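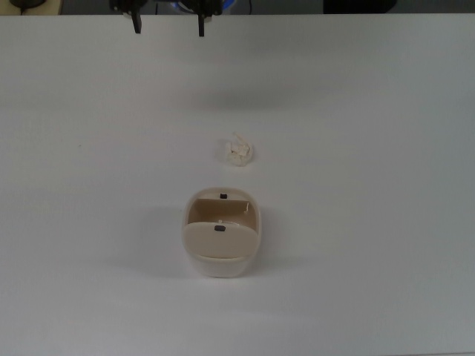 Speaker notes: Household food waste and the municipal collection program
Presenter: Anselmo Goicoechea, Office of Residential Services, Macedo
Version of 2023-04-07

Slide 1. Opening
Good morning, and thank you to the Virelia Housing Association for the invitation. My remarks concern the separate collection of food waste in apartment buildings, which the city has offered since August. Please hold questions until the end of slide 5.

Slide 2. Who takes part
The program currently serves 400 households in the Elidier district. Participation is voluntary. Enrollment is handled at the building level, and a building may join once 40 percent of its residents have signed the form. [Pause. The form is on the back table.]

Slide 3. What residents are asked to do
Food scraps are kept separate in the kitchen and taken to the shared cart on the ground floor. Meat, bread, coffee grounds and peelings are all accepted. Liquids, diapers and pet litter are not. Residents who prefer a liner should use paper. The most common complaint we receive concerns odor, and it is almost always tied to the length of time between trips to the cart.
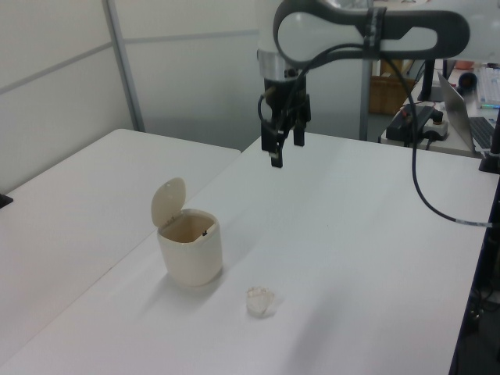
We recommend emptying the kitchen container every second day in summer. The shared cart is collected twice a week and washed once a month under the Maven service contract. Managers should report a missed pickup by noon of the following day.

Slide 4. Costs
There is no charge to the resident. The building pays $80 per year for each cart, billed with the regular trash account. Buildings with fewer than 7 units may share a cart with a neighboring property, provided both owners sign the agreement. [If asked about fines: none are planned for this year. Refer legal questions to the city attorney.]

Slide 5. Next steps 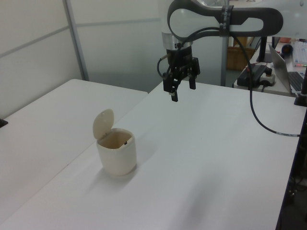
Arm and open gripper over the table.

Applications from the Virelia buildings will be reviewed in the order received. Managers will get a written reply with a delivery date for the carts. Contact details are on the handout. Open the floor to questions.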